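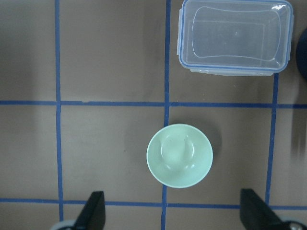 Photo: Graziella Zanetti

I've been baking from the Hedia sourdough course since November, and a few of you asked if it's worth the money, so here goes. Short version: mostly yes, with grumbles!

The course is a printed binder plus a jar of dried starter, and it's written by a baker named Ebenezer Amissah who runs a little shop in Dradcombe. I liked him right away. He writes the way my aunt talks, all side stories and strong opinions about butter, and he doesn't make you buy a pile of gear before you start. The starter woke up on day four for me. It smelled like old socks until day six and then it was lovely (he warns you about the socks, bless him).

The basic loaf uses 500 grams of flour and I've made it so many times now that I don't look at the page. It has a good thick crust and it isn't too sour, and my kids eat it, even the one who picks the crust off everything. The rye loaf was a brick. I tried it three times and got three bricks, and I still think there's a typo in the water amount. I wrote in to ask and got a nice reply that didn't answer my question.

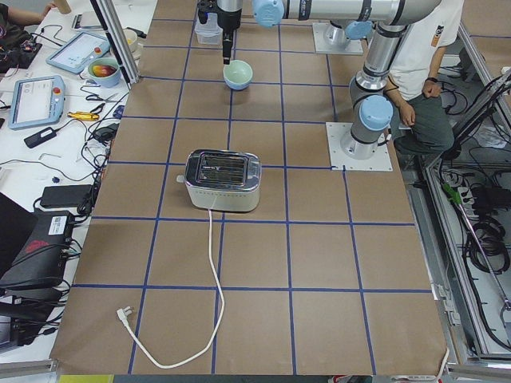

What sold me on the whole thing was the chapter on day-old bread, which I nearly skipped. Homemade bread goes stale faster than the bagged kind and you need a plan for it. He has you slice the whole loaf once it cools, freeze it flat, and toast it straight from the freezer. A plain two-slot toaster with a cream body and a shiny top will do the job fine, though you do have to cut your slices thin enough to fit, and I have sent many a fat wonky slab back to the cutting board. The bread salad in that chapter is great too. The bread pudding is too sweet for me, so I cut the sugar in half.

The binder itself could be better. The rings pop open if you look at them wrong, and page 86 came loose the first week. There's also no index, so finding the pizza dough means flipping through the lot while your hands are covered in flour. I put in sticky tabs and that helped a bunch.
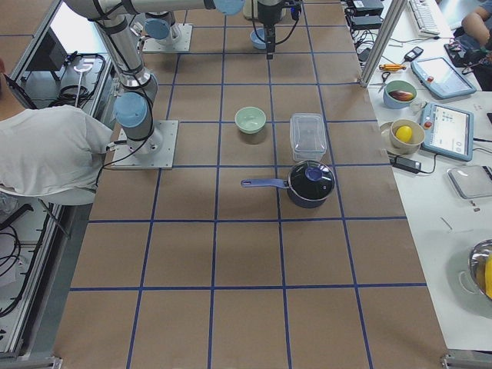
How it compares to the Zamani box

I had the Zamani box before this one. It's prettier, and the recipe cards wipe clean, which I miss every single Friday when I'm mixing dough for the weekend. But the recipes are fussy and there's a lot of timing things to the minute, and I have a job! Hedia lets you leave the dough in the fridge overnight and get on with your life. If you already bake a decent loaf, get Zamani for the fancy shapes. If you're starting from nothing, get Hedia and skip the rye.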